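Vuorinen kitchen kit - common questions

What comes in the box?
Two arms, two grippers, the cables and a printed setup guide. The kit weighs 282 newtons packed, so have a second person to help.

Will it fit at my sink?
Most single sinks are fine. Send Leena Ahonen the width of your worktop before you order.

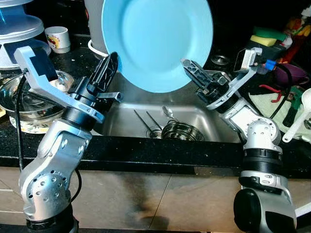 Can it handle glasses?
Plates and bowls only for now. Thin glass is planned for April.

How much is it?
1,564 euros with both arms, or 461 for a spare gripper. Delivery is extra.

Who do I call if an arm stops?
Switch it off at the wall first, then ring Martti Keskinen at Fladex.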